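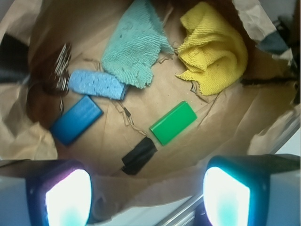 Opening Remarks
Good morning. On behalf of the Fitham Office of Waste Reduction, I thank the members of the Cedura Retail Association for the invitation. My name is Kibet Rugemalira, and I direct the office's packaging program. My colleague Faraji Mussa will take questions on permits after the break.
(Pause. Confirm that the handout has reached the back rows.)

Slide 2: Scope of the Bag Ordinance
The ordinance applies to every retail store with more than 3000 square feet of sales space. Smaller stores may join by filing a one-page notice. Restaurants and pharmacies are covered by separate rules and will not be discussed today.
Please remind the audience that paper carryout bags remain permitted. The ordinance sets terms for their sale and for the records a store must keep.

Slide 3: What Stores Reported
Of the 780 stores that received our survey, 41 percent returned it. The office regards this as a fair response for a first survey, though replies from the Kimaro district were low. The most common request was for clearer wording on bag charges. The second was for a longer period in which to use up old stock.
(Do not read the full table. It is printed on page 4 of the handout.)

Slide 4: Paper Bags in Second Use
Many households keep a paper bag after the groceries are put away. It may hold cleaning cloths, a sponge, or small items waiting to be sorted. The office encourages this practice. A clean bag may go in the recycling cart once it is no longer needed. A bag soaked with grease or cleaning fluid should go in the trash.
Stores are asked to print this guidance near the checkout. Free signs are available in two sizes.

Slide 5: Records and Inspections
Each store must keep its bag purchase receipts for 12 months. Inspectors will ask for them at the service desk during business hours. A first finding results in a written notice. A second finding within the same year carries a fine of 200 dollars.
(If asked about the Grulov warehouse case, state that it is under review and move on.)

Slide 6: Next Steps
Revised wording on bag charges will be sent to all covered stores in September. Written comments may be left with Mr. Mussa at the registration table or mailed to the office.
(Break for coffee. Questions resume in the same room.)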